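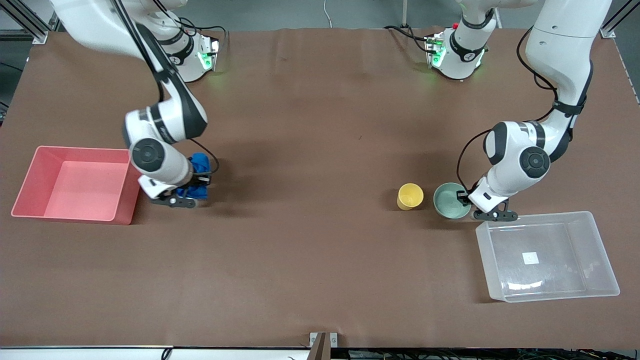

*Two white robot arms over a brown mat.*

# I Don't Want a Fan Club With a Loyalty Program

26 October 2021

The email went out to the old Lirnow mailing list in September, and it had the word "exciting" in the subject line, so I knew we were losing something. The official message board for the show is going read-only. Fans are invited to "continue the conversation" on an app called Somano, where the cast will be posting, where there will be exclusive clips, and where your level of devotion will be measured in points.

I have been on the Lirnow board since the season when Captain Roarke was presumed drowned. I've read a lot of happy talk about the move, most of it from people I like, and I don't buy much of it.

Start with what the board is. It's ugly. The search has never worked. The category for off-topic chat has grown bigger than the category for the show, and a stranger who wandered in would have trouble telling what it was a fan site for. There are recipes. There's a long thread about gutters. One thread of nearly 2,000 posts started as a complaint about a wedding episode and drifted into people helping each other through actual divorces. If you judge it as a promotional tool for a television program, it's a failure, and I can see why somebody in a marketing office looked at it and wondered what they were paying for.

Now look at what's replacing it. On Somano you get points for opening the app, for sharing a clip, and for commenting inside the first hour. Collect 100 and you move up a level and get a colored ring around your picture. The top level gets "priority visibility" with the cast, a phrase I have read many times and still can't pin down. Does it mean they see your comment? Does it mean they answer it? The help page says that replies "may come from talent or talent's authorized team." I'd like the people cheering for this to read that sentence slowly.

The usual defense is that it brings us closer to the actors. Declan Sheehan, who played Roarke for most of the show's run and is by every account a decent man, recorded a little welcome video for it. I watched it. He looked fine, he sounded like himself, and he said he couldn't wait to get to know us better. I'm sure he meant it as much as anyone can mean a thing they're reading. But Sheehan used to turn up on the old board. It was rare and unannounced, usually late at night, and he'd post a line or two about the fishing or answer whatever question was closest to the top. People still quote those posts. He never got a point for it, and neither did we.

I don't think closeness can be scheduled that way. When he has a contract to post so many times a month, what I'm reading is the contract. He may enjoy doing it, too. I have no way to tell, and that's the trouble.

Shaimaa Ouazzani, who has moderated the board for longer than I've been on it, thinks I'm being a grouch. We went back and forth about it by message for most of a week. Her case is a good one, and I'll try to be fair to it. She says the board has been shrinking for years. She says new fans find the show on streaming, arrive at a page that looks like a tax form, and leave. She says younger people already live on apps and don't see points as an insult. And she says, with some heat, that I have never once had to clear the spam out of the registration queue on a Sunday morning.

All true. I've never cleared the queue, and I should have offered. I also believe her about the new fans. What I don't believe is that Somano is where those fans and the old ones will meet. I signed up to see for myself and stayed two weeks. In that time I had plenty of hearts put on my comments and I didn't have a single conversation. A comment there slides out of sight before supper. You can't go back to it a month later and ask how the surgery went, as we do on the board, because you'd never find it. The app isn't built for that, and I can't see why it would be. My asking after somebody's hip earns the company no money.

Then there's the Flanolex business. For anyone who missed it, Flanolex ran the fan weekends for a different show, and a couple of seasons back it moved that show's whole fan club into a paid membership with ranks and early access and all the rest. Hawi Demissie was in that club and joined ours afterward, and she has written about it on the board better than I can here. Her short version is that people began to sort themselves. The members at the top rank sat together at the weekend. People who couldn't pay for the rank quit mentioning what they couldn't go to, and then quit mentioning anything. When the membership was dropped, the old forum had already been wiped, and friends who knew each other only by screen name had no way to find each other again.

I'm told ours won't go that way. Read-only isn't wiped, they say. Fine. For how long? I wrote to ask and got a friendly answer with no length of time in it. Teun Dierckx, who knows more about computers than the rest of us put together, says that a read-only board with nobody assigned to it lasts until the next time a bill comes up for renewal. He's been saving threads to his own drive at night. He saved the gutters.

I'll grant one more thing to the other side. Fan clubs have always been partly a business. My mother paid dues to one in her teens and got a signed photograph that was certainly signed by somebody. She kept it on her dresser anyway and loved it. You could say the app is that photograph with a battery in it, and I wouldn't have a quick answer for you. But the dues bought her a photograph. They didn't buy her a place in line ahead of the girl next door, and nobody kept score of how often she looked at it.

What would I do instead? Less than you'd hope for from somebody who has complained at this length. Do-yoon Ban has set up a plain little forum under the name Beyene, after the lighthouse keeper's dog, and two of our old moderators have said they'll help him run it. It has no cast and no clips. It may well fold. The colors are terrible and I've told him so. I registered anyway, and I put down my old screen name so the people who know me can find me.

Shaimaa hasn't decided. She says she'll look after both for a while and see which one people use, and she asked me, since I have so many opinions, whether I'd be willing to take the Sunday queue. I said I would. If you're coming over from the Lirnow board, please use the same name you had there, and start your off-topic threads in the off-topic section, at least at first.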